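Davel–Barrera derailment: what the preliminary report says, and what it leaves out. Thread.
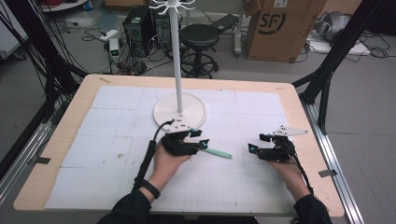
A mug tree on a gridded sheet.

1/ The preliminary report on the freight derailment at Benarska junction was posted 12/7/20. It is short and most of it is tables. I read it twice and will stick to what is in it. Where I'm adding my own reading, I'll say so.

2/ The train: 2 locomotives, mixed freight, trailing weight 3,703 tons. Northbound from Davel to Barrera on the single-track main. Crew of two, engineer Wilfredo Bañez and conductor Jomar Cruzado. Both were treated for minor injuries and released the same night.

3/ Three cars left the rails. One ended up on its side in the drainage ditch, the other two stayed upright but fouled the siding. No hazardous load in any of them. The ditch car was carrying bagged cement.

4/ Point of derailment is given as 1,755 feet south of the junction signal. That puts it inside the curve, before the turnout. Early news coverage blamed the switch. The report puts the first wheel mark well short of the switch, so the switch could not have started it.

5/ Event recorder: speed was under the posted limit for the curve at all times. Throttle was reduced in steps on approach. There is one light brake application, released before the curve. The emergency application at the end came from the air line parting when the cars separated — the crew did not initiate it.

6/ Train handling is therefore described as "unremarkable." In a preliminary report that is close to clearing the crew, but it isn't a finding. Findings come in the final.

7/ Track condition is where the pages go. Gauge in the curve was measured after the accident and was wide at several points. The report separates gauge widened by the derailment from gauge that was already wide. It uses wear marks on the tie plates to do this.

8/ Old wear on a tie plate is polished. Fresh movement leaves bright scratches and torn wood. The inspectors logged polished wear on the outside rail over a run of consecutive ties. My reading: the rail had been moving under load for a while.

9/ Last recorded walking inspection of that curve was in March. The log entry, signed by Hermenegildo Ponce, notes "ties soft, outside rail" and requests replacement. The request was entered in the maintenance system the same day.

10/ That system is Flustow. The request shows as "received" and then "deferred." There is no name next to the deferral and no reason code. The report states this in one sentence and moves on.

11/ A slow order could have been placed while the ties waited. None was. The report doesn't say whether one was considered. It would have taken a phone call to the dispatcher and a line on the next bulletin.

12/ Several people have asked about the signal. It was displaying clear and was working as designed. Track circuits detect a broken rail. They do not detect a rail that is intact and leaning outward. A green signal over wide gauge is normal behavior for this equipment.

13/ Also asked: did the load shift? The cars were reweighed after recovery, except the one in the ditch, which had burst bags. The upright cars were within limits side to side. For the ditch car the report relies on the loading paperwork. I'd treat that one as open.

14/ Sarahí Zepeda, who represents the track workers on the Davel end, told the local paper that the section crew covers more miles than it did before the branch lines were merged into one district. The report has no staffing data at all. I hope the final does.

15/ Correction to 3/: the siding was fouled by one upright car. The second was leaning toward it but clear. Thanks to Isauro Zepeda for catching that. It's in the site diagram and I misread the hatching.

16/ Repairs so far: the curve has new ties on the outside rail and a temporary speed restriction. The turnout was also rebuilt — it didn't cause the derailment, but it was hit by the cars that were already off.

17/ Passenger service on the line is back, with a few minutes added between Benarska and Barrera for the restriction. Timetables at the stations have not been changed. Anyone making the bus connection at Barrera should take the earlier train for now.

18/ Still missing: lab results on the tie samples, wheel profiles for the first derailed car, and the access records for the deferral. The wheel profiles matter most to me. A hollow-worn wheel on wide gauge is a worse combination than either alone.

19/ No date is given for the final report. I'll post the lab appendix when it's released. Replies asking about the older accident at the Davel yard: different track class, different owner, separate file. I haven't read it.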